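The Cult of the Crisp Fold

By Debashish Sultana

Every few years paper folding gets sold to us again, and each time it is supposed to fix something. Attention spans, stress, the state of our handwriting. I have been handed a square of paper at work events, at a wedding and once at a dentist's office, and I have yet to feel fixed.

My doubts start with the material. Paper has its own ideas. Lay a sheet flat and it looks obedient, then lift one side and it bows and drifts wherever it likes. Anwara Patwary, who has taught folding to children since 2000, told me the first crease is the easy part - the hard part is holding the thing while you decide where the crease goes. I believe her. The books skip that bit and jump from diagram 3 to a finished crane.
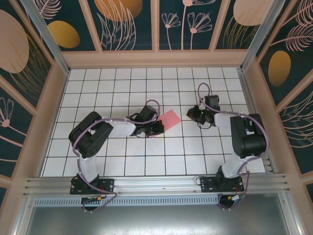
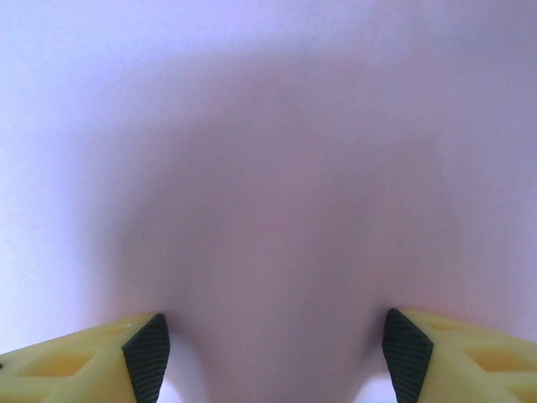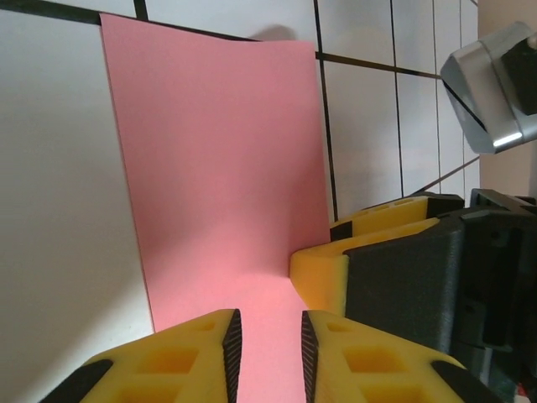
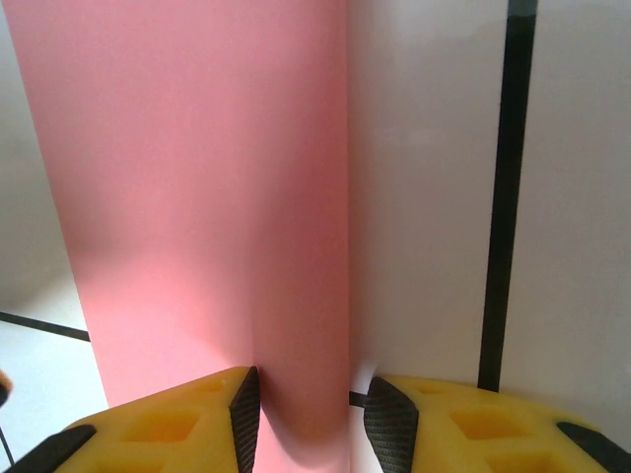
Handling pink stock over a tiled worktop.

I will give the pink its due. It is a kind color, and it hides a bad crease better than white does. But a plain sheet with a soft curve in it is already a pleasant thing to look at, and I am not convinced that turning it into a frog improves it.

Natnael Assefa, a patient friend, says I am missing the point and that the doing is what counts. Maybe so. He has 53 boats on his bookcase and still loses his keys. If folding calms you down, fold away. I would just like to see the claims come down a size, and the kits along with them. A pack of colored paper used to be enough.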